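Keep the Spare Room

When my wife and I bought our place in Stirholm, the agent walked us past the second bedroom and called it "the office." There was no desk in it. She said most buyers these days want a home office, or a gym, or a walk-in closet, and that a spare bedroom is wasted square footage.

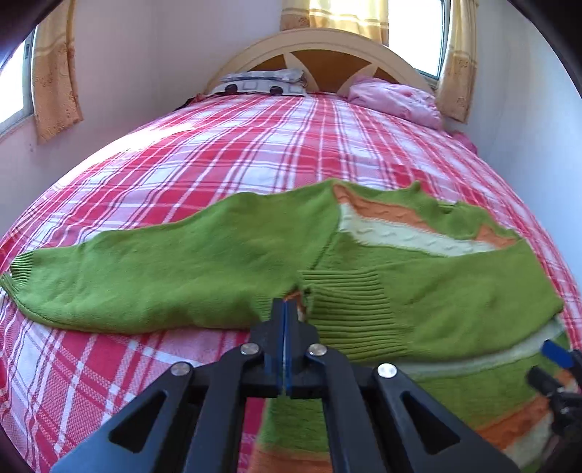

I have been thinking about that phrase, wasted square footage, for 11 years now, and I believe she was wrong. A house that can manage a spare room should keep one, with a bed in it, made up and ready to use. I know plenty of people cannot manage it. I grew up in an apartment where my brother and I shared a room with the ironing board and my father's tax papers. This is an argument for those who do have the extra room and are about to fill it with a treadmill.

The usual case against a guest room is arithmetic. You heat it, you dust it, you pay tax on it, and people sleep there maybe a dozen nights a year. My neighbor Satish Sandhu worked this out on the back of an envelope and found that he could put every visitor he had ever had in the motel on Farner Road and still come out ahead. I checked his math and it was fine. He turned his spare room into a place for his model trains, and they are very good trains.

But the arithmetic counts only the visits that happen. It leaves out the ones that don't. When there is a bed, people come. When the choice is a motel or an air mattress in the den, people over fifty do a little figuring of their own and decide to come another time. Satish's sister used to drive down from Nostanness every September. She has been once since the trains went in, and she stayed for lunch.

A motel changes the visit even when it is a good motel. The guest arrives at ten, already dressed, and leaves after dinner. You get the company part of the day. You miss the hour before breakfast when somebody wanders in for coffee and tells you what is really going on with them. Most of what I know about my own relatives I learned before eight in the morning.

Neelam Sachdeva, who taught with me for years, stayed with us for 2 weeks after her husband died. She did not need us to do anything. She read, she slept at odd times, she shut the door when she wanted to. I don't think she could have done that on our couch, where she would have had to fold her blanket each morning and look cheerful by seven. A door matters more than a mattress. I would take a poor bed in a room with a door over an expensive sofa bed in the middle of everything.

People tell me the sofa bed has improved. We owned one, a Rawat, and it cost more than our dining table. It had a bar across the middle that every guest noticed and none of them mentioned. Opening it meant moving the coffee table, the lamp and the rug. We opened it perhaps five times before we gave it to my nephew, and he leaves it closed.

There is also the matter of the people who live in the house. A spare bed is where you go with a cold so the other person can sleep. It is where my wife reads when I am watching a game. It is where the suitcase gets packed, because you can leave it open there for three days without stepping over it. When our daughter was home after her operation, she took the spare room instead of her old one because it was next to the bathroom. None of those nights would have shown up on Satish's envelope.

I should be fair to the other side. Rocío Cortés, who reads these columns and writes to me when she disagrees, says that a guest room is a kind of showing off, and that in her family guests slept wherever there was floor and had a better time than anyone sleeps in mine. She may be right about the better time. I slept on floors at weddings when I was twenty and remember them fondly. I also remember that my grandmother was never on the floor. Somebody gave up a bed for her, and that somebody was usually a child who had not been asked. The spare room means you don't have to put anyone out.

She is right that it can turn into a showroom. I have stayed in guest rooms with eight pillows on the bed and no place to set down a glass of water. A guest does not need matching towels in a basket. A guest needs a lamp that can be reached lying down, an empty drawer, some hooks, an extra blanket and the password for the internet. Jozefína Koubek, whose house I have stayed in more than any other, leaves half the closet empty and puts a clock on the nightstand. The bed is an old one and it creaks. I have never slept badly there.

The real danger is storage. A spare room wants to fill up. First it is the wrapping paper, then the box from the new television in case it has to go back, then the winter coats. After a year or so you have a closet with a window. We allow things on the floor of ours but the bed stays clear enough that it could be slept in after 2 minutes of tidying, and that is the only rule we have about it.

My cousin Ravindra Pant called last month at nine at night from a gas station 100 miles away. His connection had been canceled and he had rented a car. He asked if we knew of a hotel that would still have rooms. I told him to keep driving, and my wife went up to turn on the heat.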